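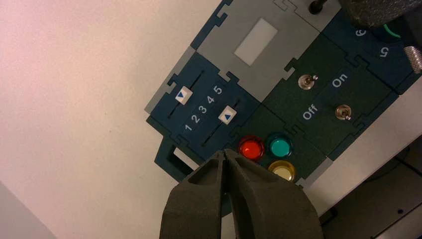 Page 31

Gripper trials on the puzzle panel: common questions

What is the panel for?
It gives every gripper the same set of small jobs: slide a knob along a slot, flip a toggle switch, turn a knob. The tiles lock together like jigsaw pieces, so we can rearrange them between rounds. We also set the panel at an angle to the table, which keeps a gripper from getting by on moves that only work square-on.

Which grippers are being compared?
Three pairs of fingers so far. The Dundus pair is wide at the base and narrow at the tip. The Grallcombe pair is straight and padded. The Pacheco pair is a soft finger that bends around whatever it touches. All three bolt to the same wrist and run from the same controller.

How many trials does each one get?
300 per pair on the full list of jobs. With warm-ups and repeats, the log stood at 1,183 entries at the end of August.

Why are sliders scored separately?
The knobs on the slider tile are small and square, and there are two slots with the numbers 1 to 5 running between them. A finger can push a knob to the end of its slot without much trouble. Stopping at 3 is harder. We count a stop only if the knob is level with the number called for.

Do the fingers have to pinch the toggle switches?
No. Pushing the lever with closed tips is allowed, and most of our better runs do it that way. A run fails if the fingers hit the other switch on the tile or move the panel.

Does the wrist camera see enough?
Usually. The trouble comes at close range, when the fingers cover part of what you want to look at. An indicator light can be half hidden behind a fingertip that is well placed for the job. If a light has to be read, back the arm off first and then read it. We tried a second camera on a stand at our Navamton bench - it helped with the lights and did nothing for the sliders.

What counts as a failed run?
Anything over 39 seconds, any contact that shifts the panel, or a wrong final position. Partial credit was dropped after the first round because two people scoring the same run kept getting different totals.

Can I send in my own fingers?
Yes, if they fit our mounting plate. Write to Gilberto Ríos for the drawing before you make anything. Send two full sets. We return one and keep the other for rechecks.

Is there a winner yet?
No. The Dundus pair leads on switches and the Grallcombe pair leads on sliders. The Pacheco pair has not finished its trials. Results go up when all three have the same number of runs.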